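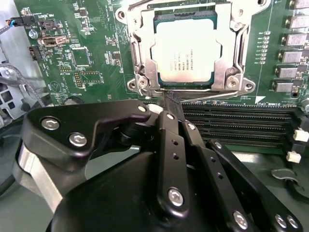

Page 47

Gratska 20" Frame and Fork Kit

The Gratska is a cromoly race frame for 20 inch BMX, sold with its matching fork. It comes in four sizes: Expert, Expert XL, Pro and Pro XL. All four use the same head tube, bottom bracket and dropouts, so parts from a smaller frame will move over to a bigger one when a rider grows. The only thing you may have to buy is a longer chain.

The frame is welded in Nastesville by Ostrowski. Surachet Wattanapong drew the first version for his own riders, who kept looping out on the old short rear end. He made the chainstay longer and dropped the top tube a little. The current version keeps those numbers and adds a gusset under the down tube.

Frame
Full cromoly front and rear triangle
1-1/8" integrated head tube
Euro bottom bracket, bearings not included
3/8" slotted dropouts, fits 14 mm axles with the slot filed
Brake mounts welded on, cable guides under the top tube
Seat post size 27.2 mm
Colors: flat black, school bus yellow, raw with clear coat

Fork
Cromoly legs, butted steerer
3/8" dropouts
Steerer comes uncut, please measure twice
No front brake mounts

In the box
Frame, fork, seat clamp, headset top cap, two chain tensioners and a sheet of number plate decals. Headset bearings are sold separately. We stock the Trekix sealed set and it drops right in.

Price
Frame and fork: $400
Frame only: $200
Fork only: $200

Yes, it adds up to the same either way. We get asked.

Fit
Most riders under 5'4" do well on the Expert XL. Between 5'4" and 5'10" go with the Pro. Taller than that, or if you like to stand up over the front on the straights, take the Pro XL. If you are between sizes, send us your height and what you ride now, with the top tube length if you know it. Renji Hoshino answers the fit mail and races a Pro XL himself.

Shipping and returns
Frames in black ship in two business days. Yellow and raw are finished in batches and can take longer. The next raw batch is due in October. An unbuilt frame can come back within 30 days. Once a headset or bottom bracket has been pressed or threaded in, we can exchange it only for a defect.

Warranty
One year on the frame and fork against cracks at the welds. Bent dropouts, dented tubes and cut steerers are not covered. Crash replacement is half price for the first owner, so keep your receipt. Write down the serial number too. It is stamped under the bottom bracket shell, and a police report is not much use without it.

Note for buyers of the older frame: the new seat clamp does not fit the old seat tube. Order the small clamp.

Prices updated 5/7/20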